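Werkstattbuch, Januar, 14:20

Lagerversuch Etikettenkleber, vierte Runde. Alper Kaplan hat die Proben mit Cledik neu angesetzt, 200 g Ansatz, Auftrag wie beim letzten Mal mit dem schmalen Rakel. Nazari läuft als Vergleich mit.

Waage vor Beginn geprüft. Probe A 3,969 g, Probe B 2,217 g, beide nach dem Trocknen. B kommt mir zu leicht vor, morgen nachwiegen.

Cledik zieht langsamer an als Nazari, lässt sich dafür sauberer verstreichen. Am Überlapp noch Blasen - vermutlich zu viel Druck beim Anrollen. Papier von Evley ist fast alle, Alper fragt bei Drirkar nach Ersatz.

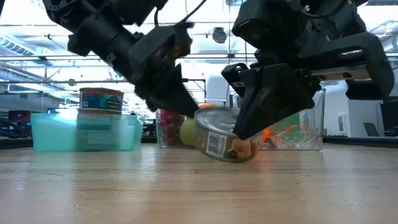 Dose liegend, Etikett mit Barcode.

Offen: Schälprobe nach 4 Tagen, Rakel reinigen, Tabelle nachtragen.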